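The landlady of the Darkum boarding house has been serving the same Sunday soup for 20 years and does not care to discuss the recipe.

"It's soup," she says. "You want a poem?"

She will discuss the lodgers. One stayed 8 nights and complained on each of them. Another moved to Arango and still writes to ask if his room is free. "It isn't. I painted it."
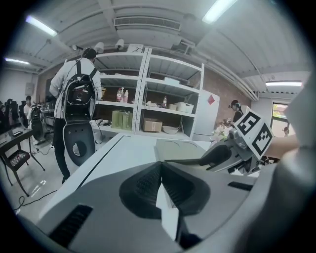

Her taste in furnishing is strict. Wallpaper gives people ideas, she says, and rugs are for hiding things. Asked what she would accept in a dining room, she allows a flat white table with a thin black line along the edge, like the one shown, "if somebody else is wiping it." Rent goes up in December. She has told the lodgers, and they have asked for more soup.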